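Automation Textbooks / Manufacturing Systems
10 Aug 2022
By the Mekik Press editorial staff

Chapter 5
When the Grip Is Wrong

Most of the faults in this book so far have announced themselves. A fuse blew, a light curtain tripped, a drive reported an error and the line stopped. The fault in this chapter did none of those things. The robot kept running, the screen stayed green, and the parts it was damaging went on to the next station.

The work cell belonged to Histach, a firm that takes apart used office computers and sorts the pieces for resale. The cell, known in the plant as Akora, handled the last step before testing. A robot picked memory modules, processors and hard drives from a fixture plate and moved them to test sockets. The parts differ a great deal in weight and stiffness. A hard drive can take a firm squeeze on its sides. A memory module is a thin circuit board, and it can't.

The control program dealt with this by keeping a force limit for each kind of part. Before each pick, the program read the part type from a job list, loaded the matching limit, and closed the gripper until that limit was reached. The program had been tested with every part type before the cell was released, and it passed.

In February, the rate of memory modules failing at the test station began to climb. The test crew took it for a bad batch. Used parts vary, and a run of poor ones is common. The modules were scrapped and the work continued. Only when 300 modules had been rejected did an engineer put a few of them under a magnifier and find fine cracks in the boards, all in the same place and all at the height where the fingertips closed.

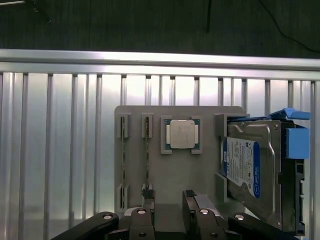 Figure 5.1. Fixture plate with memory modules at left, a processor in its holder, and a hard drive in its caddy at right. The gripper fingers are in the foreground.

The cause was a change to the job list. A new drive caddy had been added to the list of parts, and it had been given a line of its own above the memory modules. The table of force limits was stored separately and was not changed. The program matched the two by line number. From that day, each request for a memory module loaded the limit meant for a hard drive.

Several things kept the fault hidden. The gripper did not drop anything, and a dropped part was the only handling error the cell was set up to detect. The force reading was shown on the operator panel, but only as a bar that turned red when it passed the limit in use. The limit in use was the wrong one, so the bar stayed green. The cracks were too fine to see from outside the guard fence. And the damage showed up at a different station, run by a different crew, who had no reason to look at the robot.

The repair took less than one shift. The part type and its force limit were put into a single record, so that one could no longer be moved without the other. A second limit was also set in the gripper controller itself, outside the main program, for any pick made at the memory positions. The plant then changed its release rule: after any edit to the job list, each part type must be picked once with a force gauge in place of the part before production starts.

The Xia cell on the next line used the same program. It was stopped and checked on the same day. Its job list had not been edited, and no fault was found.

5.1 Terms used in this chapter

Silent fault. A fault that produces no alarm and does not stop the machine.

Force limit. The highest force the gripper may apply during a pick. It may be set in the program, in the gripper controller, or in both.

Independent check. A check that does not rely on the same data as the function it is checking. The green bar on the Histach panel was not an independent check.

Section 5.2 covers how force is measured at the fingertip and where the reading can mislead. Section 5.3 returns to the job list and shows how to write part records that can be edited safely. Before going on, review the pick cycle in Chapter 2, as the step numbers given there are used throughout.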